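Ganent Hand-Held Gripper
Sold singly or as a pair, by Grallton

If you have ever tried to teach a robot arm to fold a flannel by steering it from a joystick, you will know how slow and cross-making the business can be. The Ganent takes the arm out of it. You hold the gripper yourself, do the job the way you would at home, and the camera on the tool keeps a record of what the fingers saw and where they went. Later on, those recordings become the examples your learning system is trained from.

We started out making these for our own workshop, and a good deal of fiddling went into the finger pads before anybody outside was allowed near them. The pads have a mesh-textured face, and we like them best for soft things: cloths, socks, the sort of floppy stuff that slides out of a hard plastic jaw just when you have got it where you want it. The body is matte grey with rounded contours, and kind to the palm over a long afternoon (ours tend to be long).

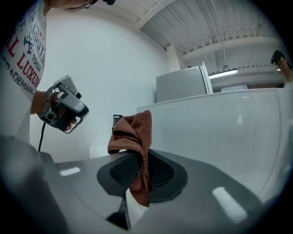

A microfibre cloth held upright against the mesh pad.

The lens is a very wide one, so you get the fingers, the object and a great deal of the room in every recording. The picture bends quite a bit towards the edges. Please don't straighten it before training unless your software asks for it, as you will throw away some of the view for very little gain. Do have a thought for what's on the walls and who is sitting behind you, though!

Setting up a table

You don't need a special room. A plain table, decent overhead light and a power strip within reach will see you through. Print the marker card that comes in the box, lay it flat on the table and leave it alone for the whole session. If it gets nudged, stop and start a new session, and your future self will be grateful. We find it helps to have a second person close by to keep notes and swap objects over, and most people's hands want a rest after 41 takes or so of the same task, whatever they tell you.
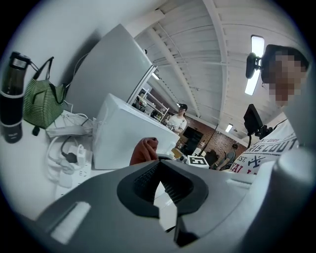
Marker card on the table, with the gripper in the foreground.

How many examples will I need?

It does depend on the job. For one simple task with one object we suggest 100 good takes to begin with, then train, see where it goes wrong and record more of exactly that. Vary the starting position as you go, and keep the odd clumsy take where you dropped something and picked it up again.

In the box

Gripper with camera fitted
2 spare finger pads
3 marker cards
Charging lead
Printed guide

The Hadgu software for sorting and trimming takes is a separate download. Orders go out from our Sevholm stockroom, and the next batch is due in October.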